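About Us

Hello, and welcome to Skillar! I'm Jessie Forsyth and I run the place, if running is the word for someone who spends most of her day looking for the right screwdriver. We take in old office computers and server kit, strip them down, and send the useful parts back out to people who can use them.

I started in August with one bench, a borrowed van and 30 dead desktops from a school clear-out. Magnus Dow joined when he came to buy a fan and stayed till teatime (he still hasn't paid for the fan). We've got 8 benches now, in the old Paterson building, and Rhona Chisholm looks after collections, so she's the one you'll speak to if you ring.

Power supplies are our bread and butter. After those it's the metalwork - rails, brackets, blanking panels, all the bits that go missing in an office move and are a right pain to buy on their own. If you've ever had a perfectly good machine and one rail short of a pair, you're our sort of customer.
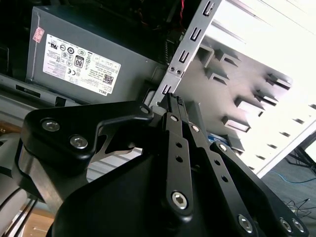

A slotted metal rail, with a Dell power supply behind it.

Everything gets sorted by maker first and then by size. Tsion Abdella does the sorting and she's strict about it, so please don't put things back on the shelves yourself when you visit! Screws go in the little drawers by the door. We keep the odd ones too, and I'm always surprised how often somebody wants them.

Last year we sent out 2,775 parts, mostly in second-hand boxes, and I'd love to do more. We'll collect from offices if you've got some 100 kilos or more to shift, and anything smaller you're welcome to drop off. Drives are wiped or drilled before anything else happens, and Keir Mowat will give you the paperwork.

Looking for something particular? Send us the part number if you can find it, or a measurement and a photo if you can't. We'll have a rummage.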